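Home > Household > Cleaning and laundry
Thread: Storing winter gloves and scarves – clear boxes or drawer?

Ladbridge_Lou
Posts: 25

We have one drawer in the hall for gloves, hats and scarves and it no longer shuts. I want to get everything out of there before spring and put it away properly until October. My plan is clear plastic boxes with the gloves in one and the scarves in another. My other half says boxes make wool smell and that we should use cotton bags. What do people here do? We are in a terrace built in 1889 and the cupboard under the stairs is the only free space. It isn't damp as far as I can tell, but it isn't warm either.

Also, do you wash everything first or only the things that look dirty?

Corina Steiner
Posts: 952

Wash everything first. Moths go for skin oil and food marks as much as for the wool, and you can't always see either. After that it has to be bone dry. I leave mine on the airer for two full days after I think it is ready.

I use clear boxes and have done for years. No smell. If a box smells, something went in damp.

hedgerow
Posts: 311

I'd go with your other half on this. We had lidded boxes under the stairs in our last house and everything came out musty, and it had all been dry when it went in. Cotton bags on a shelf for us now. You do need to check for moths more often, I'll give Corina that.

Veronika Berchtold
Posts: 188

Depends what the things are made of. Real wool I would put in cotton or paper. Acrylic and fleece can go in a plastic box with no trouble at all, and most children's gloves are one or the other. Look at the labels before buying anything.

I sort fuzzy things from smooth things as well. The fuzzy ones shed on everything else, and grey fluff on a dark coat is a nuisance to get off. Lay each piece flat on a table in good light first, so you can see any thin patches or pilling before it goes away. 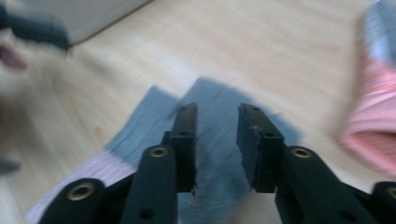 Grey fuzzy fabric laid flat on the table.

With a brushed surface like that I would go over it with a soft clothes brush and leave the pilling comb alone. A comb pulls too much out.

Ladbridge_Lou
Posts: 25

Thanks all. I have been through the drawer and checked labels. Most of the gloves are acrylic, two scarves are wool, and one hat has no label left. There are also three single gloves with no partner.

Veronika, what do you do about the hat?

Veronika Berchtold
Posts: 188

Treat it as wool if you don't know. Cool hand wash, squeeze it in a towel, dry it flat. It won't do acrylic any harm.

Grekon
Posts: 74

I think people are making a lot of work here. Gloves go in a shoebox, shoebox goes on top of the wardrobe. I have never washed a glove before putting it away and I have never had a moth.

Corina Steiner
Posts: 952

Then you have been lucky, or they are all acrylic.

Grekon
Posts: 74

Leather, mostly.

Corina Steiner
Posts: 952

Well, that is a different question! Leather shouldn't be in a plastic box or in the wash. Stuff the fingers with tissue and leave them somewhere with air.

hedgerow
Posts: 311

Back to the boxes. Has anyone tried leaving the lid off and putting a tea towel over the top? My sister does it with baby clothes and says it stops them going stale. I have my doubts about moths getting in at the sides.

Frei
Posts: 406

We do that with the lid resting on top and not clipped. It has been fine for hats and gloves. I wouldn't do it with a good jumper.

On size, go smaller than you think. We bought one 50 litre box and everything at the bottom got squashed and forgotten. Several low ones are easier to look through and you can lift them with one hand. Get the sort with a handle slot in the side if they are going in a deep cupboard.

Ladbridge_Lou
Posts: 25

How do you all fold gloves? I have always pushed one cuff inside the other to make a ball and the cuffs have gone baggy on every pair.

Veronika Berchtold
Posts: 188

Stop balling them, that is what stretches the ribbing. I put them in with the fingers all pointing the same way and the cuffs towards me. Knitted cuffs tend to bunch up as the glove goes in, so smooth them out before you put the next one on top.

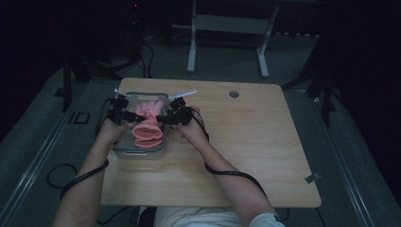
Adding to the above: labels and moth deterrents

Ladbridge_Lou
Posts: 25

One more and then I'll stop. Do you label a clear box? And is cedar worth the money?

Frei
Posts: 406

I label the end, the part that faces out of the cupboard. Masking tape and a marker. You can see the colours through the side but not whose they are or what size.

Corina Steiner
Posts: 952

Cedar helps a bit while it is fresh. Sand it lightly once a year. I wouldn't depend on it. Clean and dry matters far more.

hedgerow
Posts: 311

Agree with Corina for once. We tried the Brukico lavender sachets and all they did was make the scarves smell of lavender until Christmas.

Ladbridge_Lou
Posts: 25

Update, Mar 19, 2024. Acrylic gloves are washed, dry and in two low boxes with the lids resting on. The wool scarves and the mystery hat are in a cotton pillowcase on the shelf above. The hall drawer shuts. I have kept the three odd gloves for now, in case the others are in the car.

Grekon
Posts: 74

Check down the side of the seats. That's where mine were.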